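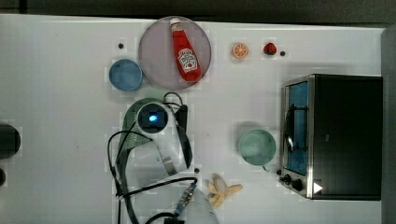
1/ OK, thread time. I've spent the past month teaching a robot arm to tidy a table full of play food, and I have opinions. Mostly about my own hands.

2/ The short version of the job: you drive the arm yourself, it records everything you do, and later a model gets trained on those recordings. I do it by remote control. A coworker prefers grabbing the arm and moving it by hand. We argue about this at lunch.

3/ By hand feels great for about 50 runs. You can feel the weight, you can feel when a finger touches the table. Then your shoulder starts complaining, and you also have to keep your own arm out of the camera views or the run is no good.

4/ Remote is the opposite. Terrible for the first couple of days! No feel at all, everything comes through the screen and your eyes. I closed the gripper on plain air so many times. Then one afternoon around 3 it clicked and I stopped thinking about my fingers.

5/ We use Sillo for the driving side and log it all into Wevatex. Sillo has a setting that scales your motion down, so a big sweep of your hand becomes a small one at the arm. Turn it on. I left it off for a week out of pride and my grasps looked like somebody swatting flies.

6/ The table layout has a name, by the way. All our layouts do. This one is Gellau: ketchup bottle on the big round plate, small blue bowl beside it, green plate, fruit spread around. The one before it was Lindgren and I do not miss Lindgren.
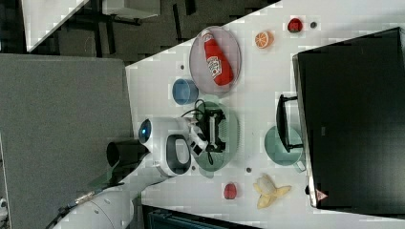

7/ Things I wish I'd written on my hand on day one:
Pause before you close the gripper. A tiny pause, half a breath.
Come in from the same height every time.
If you miss, back up and go again like you meant it. Don't poke at it.

8/ That last one matters so much. When I poke, the recording has poking in it, and then the model pokes. I watched it do my exact nervous little wiggle over a banana and I wanted to crawl under the desk.

9/ Fun with shiny stuff: colanders. All those little holes, and glare sitting in the middle of the bowl right where you want to judge depth. From the wrist view I find the rim first, then work inward from there, slowly. Slower than that.

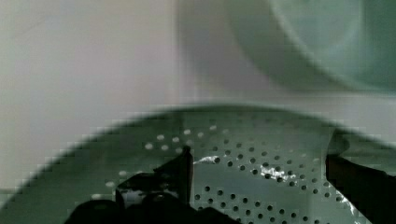
10/ Gellau fan account (yes, that's the handle, I love you) asked why I don't throw out every run with a miss in it, and said their lab keeps only the clean ones. Fair question! We did that at first. Then the model had no clue what to do after a bad grasp, it just sat there. Now we keep a miss as long as the recovery is decent.

11/ What I do throw out: runs where I changed my mind halfway. You go for the strawberry, drift, decide you want the orange. Looks fine on playback, but there's no way to learn anything from it except indecision.

12/ Running total for me is 1,556 kept runs. My goal is 100 a day and I hit it on maybe half my days, usually the ones where I skip the second coffee. Jitter is real and the arm copies it faithfully.

13/ Plates are still my weak spot. The round green one is low and flat, so I line up directly over it, check the side view, check the wrist view, and only then go down. 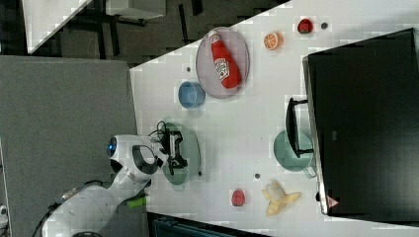

14/ And going down is where I rush. My trick now is to say the step out loud. "Over. Down. Close. Up." That's 4 words and it has fixed more of my runs than any setting in the software. The people at the next desks have been very kind about it.

15/ Also, move things between runs! I got lazy and put the banana back in the same spot all morning, and the model decided bananas live there. Shift it, turn it, swap it with the mug.

16/ Next up is pouring, which I'm dreading. If you've taught pouring by remote, please tell me what you do with your wrist, because mine runs out of room every time. Replies are open, I'll read them after lunch.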